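Dinilari Community Help > Home and Garden > Wood finishes

Which oil for a solid wood bench top used for potting and tool repair?

Aishwarya Naidu
28 Sep 2022

I have bought a second-hand bench with a steel underframe and a top made of glued strips of pale hardwood, probably beech. The seller thought the top had been oiled once, but could not say with what. Water dropped on it soaks in within a minute or so in most places and sits on the surface in others.

The bench will stand in an unheated outbuilding. One end will be used for potting and the other for sharpening and refitting handles on hand tools, so it will get soil, water and a fair amount of metal dust. It will not be used for food.

I have read the following and cannot reconcile it:

1. Raw linseed oil is the traditional finish and can be renewed for ever.
2. Raw linseed oil never dries in a cold shed and goes black with mould.
3. Hard wax oil is better in every respect, but costs far more.
4. Varnish is the only thing that will keep water out.

I would like something that can be repaired in patches. I have a tin of Durkitz hard wax oil left over from a floor, opened but not skinned over. Is it suitable, and do I need to get all of the old finish off first? Also, does the underside need doing? It is against the wall and the frame makes it awkward to reach.

Jeanie Cowie

The short version: use the hard wax oil, sand to 160 grit and no finer, and do the underside.

On the old finish. The patches where water stands are the places where the previous oil has survived. You do not need to remove it completely, but you do need an even surface or the new coat will dry glossy in those patches and dull elsewhere. Scrape first if you have a card scraper. Paper clogs quickly on old oil and then starts to burnish. After scraping, sand with the grain and vacuum. Wipe with white spirit and let that flash off with the door open. The wipe will also show up any cross-grain scratches while they can still be dealt with.

On grit. People go too fine on bench tops. Past 160 the surface begins to close up and takes less oil. On a dining table that may be a fair exchange for the feel of it. On a bench that will have wet pots on it you want the oil in the wood.

On raw linseed. Both of the things you read are partly right. It does cure, but slowly, and below 10 degrees or so very slowly indeed. While it is soft it holds dirt, and mould will feed on it in damp air. Boiled linseed contains driers and behaves better. Neither resists standing water well. If you do use either, lay the rags out flat outdoors to dry, or soak them in water in a metal bucket with a lid. A heap of linseed rags can heat up and catch fire by itself. The same applies to most hard wax oils, so read the back of the tin.

On varnish. It is good until it is cut, and a bench for sharpening will be cut. Water then gets under the film and you have grey marks that can only be reached by stripping. That rules it out given your wish to repair in patches.
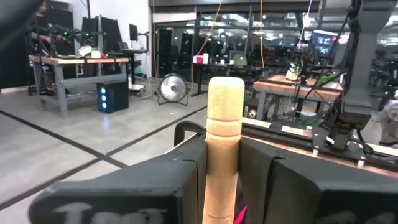
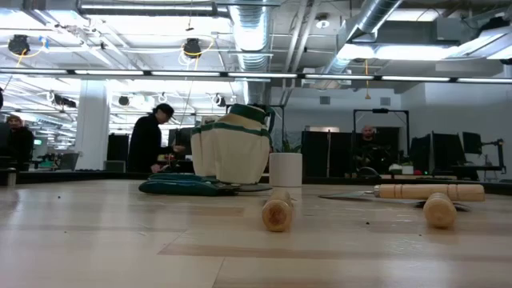 The second has a canvas tool bag and gloves on the pale planks.
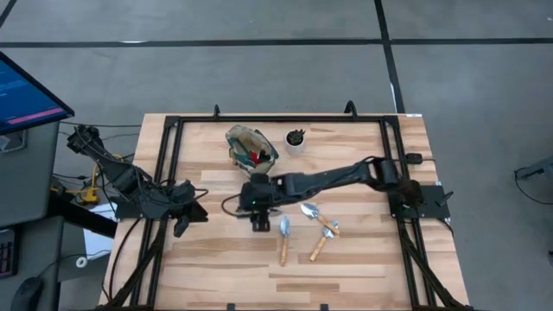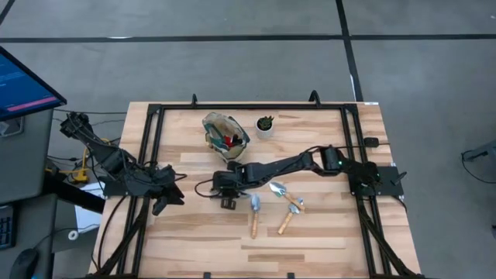
On application. Stir the tin thoroughly from the bottom, as the matting agent settles. Put on a thin coat with a white pad, work it in, wait as long as the label says and then take off everything that has not soaked in. Most failures come from leaving too much on. Give it a full day, longer if the outbuilding is cold, then do the second coat thinner than the first. Two is enough. A third adds shine and very little protection.

Put extra on the end grain. The ends of the top take in moisture far faster than the faces and that is where splits start. I feed the ends until they stop drinking, then wipe.

On the underside. One coat, at the least. If the top face is sealed and the bottom is bare they will gain and lose moisture at different rates, and a wide glued top will cup. You can unscrew it from the frame and turn it over on two trestles. When you refix it, check that the holes in the frame are slotted across the width. If they are round, open them out and use washers. A top that is held rigidly to steel will either bow or open a glue line when the weather changes.

Durkitz

No connection with the tin of the same name, before anyone asks.

I would just use boiled linseed. Had it on my potting bench for 9 years. It has gone dark but it's a bench. Slap it on, wipe it off, do it again when it looks dry. Cheaper as well.

Agree about the rags.

Aishwarya Naidu

Thank you both. I have checked the frame and the holes are round, so that will be done while the top is off. Two follow-up points. The meter I borrowed gives 14 per cent moisture in the middle of the top and 17 at one end. Is that too wet to oil? And is an opened tin still good if the contents look normal?

Jeanie Cowie

14 is what I would expect in an unheated building. 17 at the end is a little high, so stand that end away from the wall with air on both faces for a week or two and read it again. Take the readings in the same spots each time, and set the meter for beech if it has a species setting.

For the tin, strain the oil through an old pair of tights and try it on an offcut or on the underside. If it is dry to the touch the next day it is usable. If it is still tacky after 4 days, buy fresh. Pagano sell small tins, or did when I last bought any.

I would get it done before November. After that you will be waiting a long time between coats unless you can bring the top indoors.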